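Notas del ponente. Sesión de tarde, bloque de poscosecha. Duración prevista: 21 minutos más preguntas.

Diapositiva 1. Título. Entrar directamente en el problema: la mazorca dulce pierde azúcar desde el corte y la cadena de frío llega tarde. Recordar que la sala mezcla productores y personal de almacén; definir «calor de campo» antes de usarlo.

Diapositiva 2. Respiración. El maíz dulce tiene una tasa respiratoria alta en comparación con la mayoría de las hortalizas. La sacarosa se convierte en almidón y el proceso se acelera con la temperatura. No detenerse en la ruta enzimática; remitir al anexo.
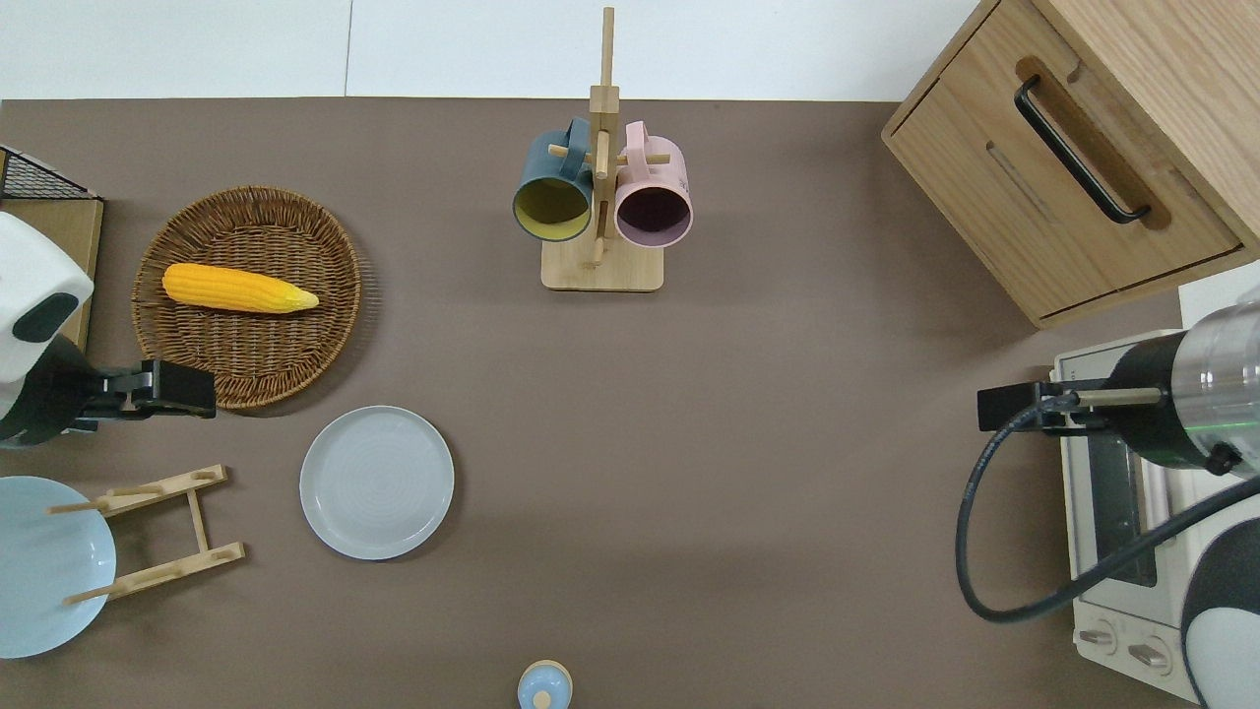

Texto: Equipo de Poscosecha, Cooperativa Ketitz

Diapositiva 3. Mazorca sin hojas. Una vez pelada, el grano queda expuesto y la deshidratación se nota primero en la punta. Mencionar que la venta sin hojas exige film o bandeja cerrada. Si preguntan por el color: el amarillo del grano no informa del contenido de azúcar.

Diapositiva 4. Ensayo de Jatby. Se siguieron 400 mazorcas de una misma parcela, repartidas en 2 lotes. El primero entró en hidroenfriador al salir del campo; el segundo esperó en remolque, a la sombra, hasta la tarde. Leer los ejes de la gráfica en voz alta, las últimas filas no los ven. Insistir en que la temperatura se midió en el centro del zuro y no en la superficie.

Diapositiva 5. Resultados. El lote en espera necesitó más de 19 minutos adicionales de hidroenfriado para alcanzar la consigna. Efecto en el turno: cola en la línea y palés a medio enfriar en el muelle. No extrapolar a otras variedades; solo se ensayó Laing.

Diapositiva 6. Agua del hidroenfriador. Recirculación, filtrado, control del desinfectante. El caudal cae cuando los restos de seda obstruyen las boquillas. Pausa aquí: suele haber preguntas sobre el pH.

Diapositiva 7. Registro. Pantalla de Rekgate con la curva de un palé completo. Señalar el escalón de la descarga. Los huecos en la curva corresponden a sondas mal insertadas y esos palés se excluyeron del análisis.

Diapositiva 8. Recomendaciones. Cosechar de madrugada. Limitar la altura de carga del remolque. Anotar la hora de corte en la etiqueta de cada palé, no solo la de entrada en almacén. Hielo en caja únicamente si el cartón es encerado.

Diapositiva 9. Pendiente. Repetir en febrero el cálculo de consumo eléctrico con la tarifa nueva. Falta comparar con enfriamiento por vacío. Dejar esta diapositiva en pantalla durante el turno de preguntas.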